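Primdale Tenant Newsletter
Floor Care: Rug Rotation and Cleaning Schedule
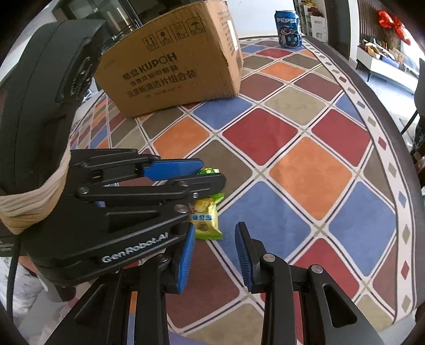 Why rugs are rotated

Area rugs wear unevenly. Foot traffic follows the same line from door to desk, and pile on that line flattens faster than pile under furniture. Sunlight adds a second pattern of wear, usually on the window side. Turning a rug 180 degrees spreads both. The building standard is two turns a year, in February and October.

Vacuuming

Use suction only on fringed edges. A rotating brush pulls the fringe into the roller and can open the end knots. On the main field, set the brush height so the head moves without drag. Vacuum the back of each rug once per turn. Grit that settles at the base of the pile cuts the fibers from below, and surface vacuuming does not reach it.

Spills

Blot with a white cloth, working from the outside of the spill toward the center. Do not rub. Cold water is safe for most wool, but test a hidden corner for dye transfer first. Leave the test spot for 15 minutes before checking the cloth. Report oil, ink and pet stains to the floor desk and do not treat them.

Pads

Felt pads are being replaced on the Mulligan side of the building. Trim each pad so it stops 2 inches short of the rug edge on all sides. Pads cut flush create a ridge and a trip point.

Pickup for deep cleaning

Garnitz will collect tagged rugs on February 16, 2024. Tags are at the front desk. Write the suite number on both halves and keep the stub. Rugs come back in seven days. Suites on the second floor should contact Gearóid Geraghty at extension 55. All others go through Anežka Ševčík.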